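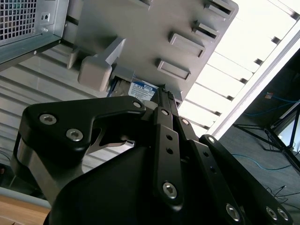 Mouthguards should be free for every kid who plays a contact sport, a parent wrote in to us ahead of the meeting, and the fitting should happen at the rink, where the kids already are. We read the whole note out loud and it set the tone for the evening.

Trivalley Dental Network
Minutes of the December meeting, Diekmann Room, Wednesday, 6:30 p.m.
Present: members from the Evmont and Brunurier offices, plus the hygiene team. Two members joined by phone.

1. Last minutes
Approved with one correction: the Brunurier office is open until 5 on Fridays, not until noon.

2. Mouthguard program
A really good fall! The two offices fitted 402 guards between them, nearly all for hockey, wrestling and basketball. Last fall we stopped at 300 and thought that was a lot. Evmont did most of the younger children and Brunurier took the high school teams.

The parent's idea of fitting at the rink was discussed at length and people loved it. We would need good light, a sink close by and a table for the trays. The Evmont rink has a room off the lobby that could do, though it gets noisy on game nights. Two of the hygienists offered to go over and look at it before anyone makes promises.

On cost, members agreed that the first guard should stay free for anyone under 18. Replacements were trickier. Kids with mixed teeth outgrow a guard fast, sometimes within one season, and it seemed unfair to charge a family for that. Agreed: a replacement is free if the old one no longer fits, and the family pays the lab fee if it was lost or chewed through.

3. Players with braces
Long and lively item. Several coaches have been telling kids in braces to use the boil-and-bite kind from the sporting goods store. Those can grip the brackets as they set, and they need refitting as the teeth move. The hygiene team has written a one-page sheet for coaches and it is excellent – short, friendly, no scary pictures. It covers when to call the orthodontist, how to rinse a guard after practice and why it shouldn't be left on a hot dashboard. We will print 100 copies to start with.

One question was left open: whether to add a line on what to do with a knocked-out adult tooth (hold it by the crown, keep it in milk, get to a dentist right away). Some felt it belongs on its own card that can be taped inside a first aid kit. The card idea was popular and a draft will come to the next meeting.

4. Storage cases
The vented cases are much better than the old ones and the kids love picking a color. Green is gone. Reorder green.

5. Other business
The Brunurier waiting room needs a new water cooler. The coat rack in the Diekmann Room is loose again.

Actions
Evmont hygienists: visit the rink room, ask about the sink.
Brunurier office: print the coach sheet, reorder cases.
Hygiene team: draft the tooth card.
Front desks, both offices: put the new replacement rule on the sign-up form.

Meeting closed at 8:10 p.m. Next meeting in January, same room.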